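How Do You Buy a Robot? (And How Do You Pay For It??)

Kids' Tech Corner | 321 shares | 6 comments

Search this site Go

So you want a robot. Cool! But robots cost money, and money runs out. Grown-ups who buy them have to make a plan first. It's called a budget – a list of what you need, what it costs, and how much you've got.

Let's make one. Pretend you run a bookstore called Korby. Shelves and shelves of books, a few comfy chairs, some little tables. Customers leave stuff everywhere. You'd like a robot that can pick things up off a table and put them where they go.

STEP 1. What's the job?

Don't start with the robot! Start with the job. Write it down. "Pick up small things from a table." Good. Short. Now, what small things? A pencil is skinny. A computer mouse is round on top and kind of slippery. A flat mat is really hard, try picking one up with two fingers and you'll see.

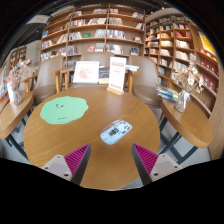
Every different thing on your list can make the robot cost more. So be picky. Does it really have to lift the flat stuff? Maybe a person can do that part. Cross it off, save some money.

STEP 2. Hands first

Robot hands are called grippers. Lots of them have just two fingers. They open, they close, done. Some have bumpy pads on the inside so things dont slide out.

Simple grippers cost less. Fancy ones with five fingers cost a LOT more, and there's more to break. For our bookstore, two fingers is plenty.

STEP 3. Try before you buy

Big one! Say a company called Rirach wants to sell you a gripper. Ask to test it with your things, on your table. Not a special block at their office. Your mouse, your mat, your light.

Light matters because many robots use cameras to see. Shiny things and see-through things can fool a camera. A clear plastic case is a great test – if it can find that, it can probably find a plain old box.

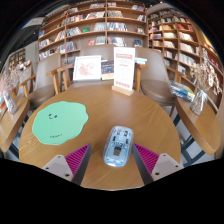 Test more than once too. One good grab could be luck. Turn the thing around, move it to the edge, go again. Keep score on paper.

STEP 4. Add it up

Here's our pretend shopping list for Korby:

Robot arm and gripper: $2382
Spare finger pads: $262
Total: $2644

Done? Nope. You also need:
- somebody's time to set it up
- electricity
- fixing, when it breaks (it will)
- a bit extra for surprizes

People forget those. Then they have a robot in a box and no money left to plug it in, sort of.

STEP 5. Where does it go?

Measure! An arm needs room to swing and people need room to walk. Check the chairs. Check the vases, yikes. Draw your room on graph paper and cut out a paper robot to slide around.

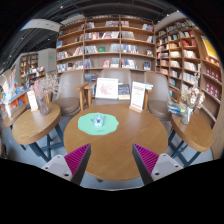
A round table with armchairs and bookshelves behind it. Where would you put your robot?

STEP 6. Buy, rent or wait

Renting is good if you only need it for a while, like the busy weeks in October. Buying is better if you'll use it every day. Waiting is ok too. Your savings get bigger and you can test some more.

YOUR TURN

Pick a job at home or school. Write the job, the things to pick up, and what you'd spend. Swap with a friend and see what they forgot. Ask them about the electricity.

Share 321 Comments 6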